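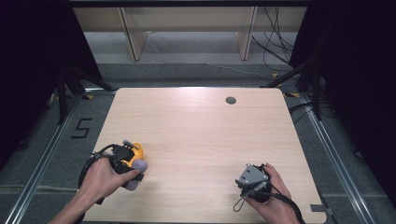 Tables and rooms meeting, Orness building, February. We started a little after 4 in the afternoon in 209, with me taking notes again (I type fastest and I like having the last word on spelling). Ebbe Aasen was in the chair. The notes from last time were agreed with one fix: I had written that the Condetti order was "canceled" and it was only put on hold, sorry to everyone who then went and told people. First up was the table with the pale wood-grain top, and whether we want more like it. I'm for it, and I said so at length. The rounded corners are kind to anyone who walks past with their hands full, and the round cable hole is up in one corner area, out of the way of whatever you've got going on in the middle. I do have one complaint, and it's the shine. With the lights on there's a soft bright patch on the top, and if I sit at the wrong spot I end up tilting my notebook like I'm trying to signal a ship.

1. The tables

Ebbe had the Condetti catalog open and read us the choices. They do the light top, a gray one and a very dark one that looks great on the page and would show every crumb by lunchtime. Most of us wanted to stay with light. Two people spoke up for gray on the grounds that it goes with the carpet, and I said we already have plenty of gray with the carpet being gray, and that was more or less the end of it.

There was a longish talk about matte. Condetti will send sample squares if you ask, and we haven't asked. I said I'd write to them. The plan is to lay the samples under the same lights and just sit there for a bit, morning and afternoon, before we say yes to anything. Ebbe would also like to know if the matte ones mark more easily (pencil, tea rings, the bottoms of metal lamps), so I'll put that in the same message.

Then corners. Condetti's cheaper line has square ones. I brought up my hip. Agreed: rounded corners or we don't order.

Action: me, write to Condetti about samples and marking.

2. The bracket

Somebody asked about the small dark bracket on the corner of the table and whether it should go on the new ones as well. Opinions all over the place! One person likes having a fixed thing at the corner and one person would be happy never to catch a sleeve on it again. We didn't decide. I suggested we leave it alone until the samples come, and Ebbe wrote "corner thing" on the list for next time, so that's what it's called now.

3. The cable hole

I've said my piece on this already but it goes in the minutes anyway. A hole near the corner is right for a table that people use from the long side. If the table gets turned, the hole can end up by your elbow, and then the cable goes right across where you're working. So what we need to settle before ordering is which way round the tables will stand in 313, and we can't settle that without going up to look. Ebbe and I are going to do it together with a tape measure. Condetti will drill a second hole if you tell them when you order - after that you're on your own with a hole saw, and I've seen what that looks like.

There was also a question about covers for the holes. Small things like pen caps and screws go down them, and you only find out when you're on your hands and knees. Holst stock a plastic lid with a slot in it. I said we could spend up to 100 dollars on odds and ends like that without having to ask anyone, and Ebbe checked and I was right.

Action: Ebbe, order lids from Holst. Me and Ebbe, measure in 313.

4. The floor

The tape. I like the big black number 5 on the carpet next to the table. It's made of plain straight strips, you can read it from across the room, and when I say "leave it by the 5" people know where I mean, and that's a lot more than I can say for the little paper labels we had on the walls in 209. So I asked for the same style of number in 313, same black tape, same blocky look.

The worry was glue. Does it come up clean from carpet? None of us knew. Ebbe thinks it depends how long you leave it and how much it gets walked on. We agreed to try a short strip behind the door in 313 for a month, pull it up, and have a look. If it leaves a mess then at least the mess is behind the door.

Side discussion about whether the numbers should face the door or face the table. I want them facing the door, since that's where you're standing when you're lost. Agreed without much of a fight.

Next was the metal rails on the floor. My only point was about vacuuming. Crumbs and fluff like to gather along anything that sits on a carpet, and the big vacuum head is too wide to get in close. There's a narrow nozzle for this and it lives in the cupboard outside 209, second shelf, behind the paper towels. Please put it back there! I'm also adding a line about it to the cleaning sheet.

Action: me, tape strip behind the door and the line on the cleaning sheet.

5. Ferodent

Ferodent, downstairs, have asked if we'd like their old desks, for free, if we carry them up. Ebbe went to see them and says they're solid but tall, with a lip along the back edge. I was tempted (free!) until I heard about the lip. You can't push two of those together and get one flat surface, and that's half of what we do with tables. We're saying thank you and no. Ebbe will tell them nicely, and will ask about the coat stand, which we do want.

6. Anything else

The blinds in 313 stick. I've reported it.

Please wipe the table tops with a damp cloth and nothing stronger. The spray from under the sink leaves streaks, and on a pale shiny top every one of them shows when the light hits it. I moved the spray to the kitchen, where it can do some good on the stove.

Someone wanted to know if the Condetti hold costs us anything. It doesn't, but the price is only good for four more weeks, so I'd like those samples here quickly.

We finished before five. Next meeting is in 313, so we can look at the floor while we talk about it. Bring your own chair if you care what you sit on.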